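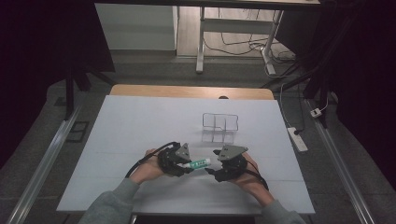

Two hand-held grippers with a small tube between them, and a clear divided organiser on the board. Photo: Elsie Marsden

Every Thursday somebody asks me for a better planner. I write planners at Zamura, so I should be pleased, but I think we are asking for the wrong tool.

Last November we recorded 1000 episodes of one sorting task. The policy we trained on them stopped in the same place again and again, just before the tube changes from one gripper to the other. We spent three weeks on the controller. Then Elsie looked at the timestamps and found that the left stream was two samples behind the right. In episode 2085, from an older set, it was the same fault.

For a task with both hands, such a delay is very serious. The two fingertips must agree about where the object is, and our data said they did not agree. No planner can repair this afterwards.

My opinion is simple: before a laboratory buys or writes more planning software, it should have a good viewer, one that shows both streams on one time line and complains loudly when they separate. It is dull work — I know, I have now done it — and it brings no paper.

Benedetta Sorrentino, Zamura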